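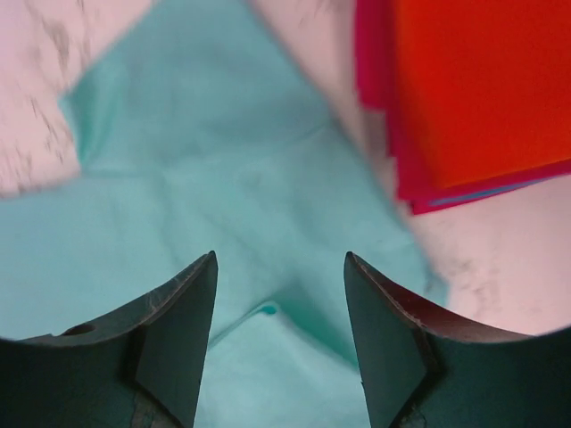

The teal one laid out on the counter, with the red and orange stack in the corner.

Home > Laundry & Linens > Folding and Storage
Browse | Ask | Unanswered | Tags | Log in

Thin cloths won't fold square. Is a folding board worth it or is it a gimmick?

Posted by drirkora_attic, August 2024

I have a drawer of plain kitchen cloths in different colors and every one of them fights me. The teal one is the worst. I lay it on the counter, smooth it with both hands, and there's still a long crease across the top part and a hump in the middle. One corner always wants to turn over on itself. By the time I've folded it in quarters, the edges are off and the stack leans.

My sister-in-law swears by the Tiltley folding board. I looked it up and it is a sheet of plastic with hinges. The page says it "trains the fabric," which I don't believe for a second. Fabric doesn't learn. There's also a Dravel linen spray that claims to relax the fibers, and I suspect that's water with a smell in it.

Before I spend money on either one, is there a way to get a flat cloth to fold flat, by hand, that somebody has tried for more than one afternoon? I don't want to iron them. I dry dishes with these.

Tags: folding, dish towels, drawers, is-it-worth-it

royer_street_laundry
Skip the board. I had one and it was fine for T-shirts, but a dish cloth is smaller than the panels, so you end up folding it by hand on top of a piece of plastic.

First check whether the cloth is square at all. Cheap ones often aren't. Fold it corner to corner and see if the edges meet. If they miss by more than a finger's width, it was cut crooked or it shrank more one way than the other, and no method is going to fix that. You can split the difference and hide the bad edge inside.

If it is square, stop smoothing from the middle. That pushes the slack into a hump and the hump has to go somewhere. Open the turned corner first, then hold two neighboring corners and give the cloth one good snap in the air. Lay it down from the far edge toward you. Leave small ripples alone, they vanish under the second fold. Fold in thirds the long way, then in half, then press with your palm.

A slick counter doesn't help either, the cloth slides while you work on it. I put a bath towel underneath.

As for the spray, I used a bottle of it in February and then used tap water from a spray bottle. I couldn't tell which cloths were which.

tin_bucket_37
Roll them. Done.

plainweave
I half agree with the long answer. The snap works on heavier cotton. On thin stuff it does very little in my kitchen, and I've been folding the same 7 cloths for years. What helps me is taking them off the line while they're slightly damp and folding right then. Some people will say that leads to musty drawers — it can, so leave the stack out overnight before you put it away.

I'd also ask what you need a perfect square for. If the drawer closes, the cloth is folded.

Comments

drirkora_attic: Did the corner test. Teal one is off by a good inch. The red one is fine, so at least it isn't me.

tin_bucket_37: still say roll them

oddsocks448: The board is great for pillowcases, for what it's worth. Wouldn't buy it for these.

plainweave: An inch is a lot. I'd demote that one to wiping the floor.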